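Bench log, Friday, November 21, 2025

Pen task for Joro, human reference pass, head view.

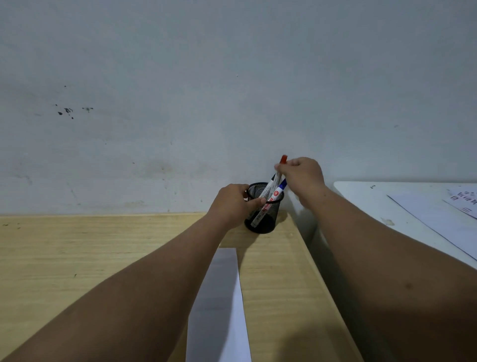
Red-capped marker on its way out of the mesh holder, left hand steadying the rim.

Joro is the two-arm build in the Tustham workshop. The goal for the month is one marker out of the holder without dragging the holder along. Before tuning anything further I wanted the motion done by hand, to see where the forces go.

Findings. The left hand does more than I had assumed. Fingers curl around the rim and the index finger goes over the opening and presses on the marker. Joro's left gripper has been clamping the holder at mid-height and ignoring the marker. The two markers cross at the rim, so a straight vertical pull on one can catch the other. Added a tilt before the lift.

Wrote the new sequence after lunch: left contact at rim, right grasp near the cap, tilt, lift. Ran it 30 times on Joro. 16 clean, the rest split between cap slip and holder tip. Cap slip is the worse problem. Seraina wants softer pads on the right gripper. I would lower the grasp point first and leave the pads alone, as changing both tells us nothing.

Black mesh is still bad for depth. Points come back from the wall through the holes and the fitted cylinder ends up too narrow at the rim. Hard-coded the taper for now.

Right wrist encoder read 3,007 at home position in the morning and the same at shutdown, so the new set screw is holding. Braulio has the spare bracket. Elbow cable still rubs at full reach, needs another tie.

Monday: lower grasp point, same sequence, another 30.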